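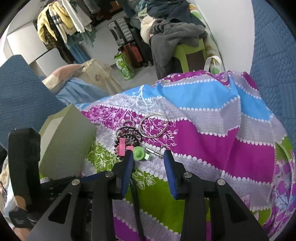

A small company in Curham that lends out hand-held grippers for recording household tasks has changed the way it looks after them, after a run of worn pads and slack joints in the summer.

Ludetti has 29 of the tools in use in homes in Curham and Toston. People hold them by the handle and use the jaws to pick up and sort ordinary things, such as jewellery and hair clips, and the recordings are later used to train robot arms to do the same jobs.

Until June the grippers went back to the workshop only when something broke. The firm now asks for a short check at the start of each session, carried out wherever the work is being done, and brings every tool in for a full service after 86 hours of use.

The pads get the most attention. They press on everything the tool picks up, and a pad that has lifted at one corner can catch on a chain or let a small bead slip out. Users wipe both pads with a barely damp cloth, let them dry and run a thumb along the edges. A pad that moves under the thumb is replaced. Spare pads are sent out in pairs, and both are changed together so that the jaws still meet evenly.

Next come the pivot screws on the linkages. The jaws are opened and closed slowly several times with nothing between them. If one side lags behind the other, the screws on that side are turned until the play has gone, but no further. Ludetti said overtightened screws were the most common fault it saw over the summer, and that they made the handle tiring to squeeze. Hair and loose thread are picked out of the joints with tweezers before any screw is touched.

The last part of the check is a trial with a few light objects on a soft surface. 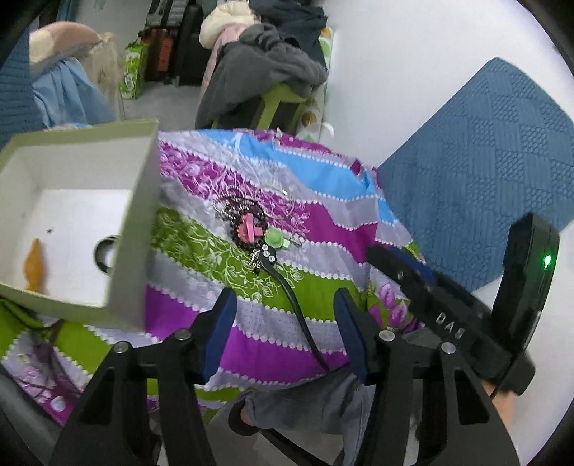
A gripper held over a beaded ornament on a quilt, with a green light showing on the module beside its arm.

Thin chains and cords are harder to pick up from cloth than from a table, as the pads tend to take hold of the fabric as well. The firm asks users to try this kind of object first and to report any tool that drops it more than twice. Cables must also be looked over for kinks, and should have enough slack for the arms to open fully.

In the workshop, the pads are taken off and the old adhesive is cleaned away. The linkages are then stripped down, brushed out and put back together, and the opening of the jaws is measured again so that recordings made before and after the service can be compared. The work is done on a bench in the firm's unit on the Yakubu estate in Toston.

Ludetti has completed 111 full services under the new arrangement. It said tools were now away from users for 2 days at a time, and that a printed card with the steps of the daily check would go out with every gripper from 26th October.

Pads and screws will continue to be supplied free of charge. Users are asked to send worn pads back with the tool at its next service.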